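Tùng Hồ
August 10, 2025

1/ We closed the left-luggage and lost property counter at Dravside station last month and I've been asked a few times what happens to the stuff. Thread on how lost property works at a small station, from someone who did it for years.

2/ Dravside had 2797 items handed in over the final year. Most came off the Celunden line, which ends with us, so anything left on a seat gets found by the cleaners. The Flullberg trains turn straight round and go back out, and things on those can travel up and down all day.

3/ Every item gets a paper tag with the date, the train and where it was found. "Coach B, rack" is useful. "Train" is not. If you ring up, the first thing we ask is which service you were on, and most people don't know. A photo of your ticket helps more than a long description of your umbrella.

4/ Umbrellas, by the way: we had a policy of keeping them 30 days less than everything else. Everything else was 90. Nobody ever complained about the umbrellas.

5/ Phones go in the safe. We don't unlock them and we can't. If it rings and the battery is still going, we answer. Ring your own phone early on. By the second day it's usually flat.

6/ Keys are the hardest thing to give back. People describe them as "a Yale and a small one" and that fits half the drawer. What you've got them attached to is what we go by.
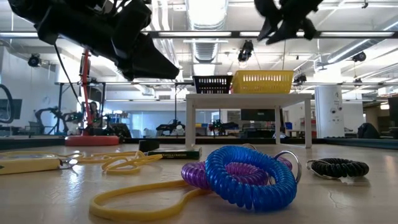 7/ Things that make keys easy to return: anything with a colour you can say over the phone. A coil, a lanyard, a bit of ribbon. Don't put your address on it. A phone number is fine, or just a surname.

8/ Bags. We have to open them, two of us together, and write down what's inside. We're looking for a name and for food. Food is thrown out the same day. I once did a suitcase with a whole cheese in it in the middle of a heatwave and I'd rather not go into that.

9/ Cash is counted twice, put in a sealed envelope and signed for. The most I ever handled was 3300 in an old biscuit tin. The owner came for it the next morning and could tell me which notes were on top, so that was easy enough.

10/ To claim, you need to describe the thing before we show it to you. People get annoyed by this. It's your coat we're protecting as well. Someone did try to collect the same grey coat three times under different names.

11/ December is the worst month. Gloves, nearly always one. Shopping bags with presents already wrapped, which we then have to unwrap to log. We bought our own paper and did them up again as best we could.

12/ What isn't claimed goes to auction or charity. Bassi, the auction house behind the bus depot, took the better items twice a year. Clothes went to the hospice shop. Glasses went to an optician who passed them on. Keys were melted down in the end, almost 200 sets in the last batch.

13/ Now the counter is shut, everything from Dravside goes up to Celunden on the evening train. There's an online form. Fill it in even if you've already phoned, as the two aren't linked. Allow a couple of days before you travel up there.

14/ If you've lost something this week, the form asks for a "category". Pick the nearest one and put the detail in the box underneath. The staff read the box.

15/ Someone's asked about false teeth. Yes, four sets. Two were collected.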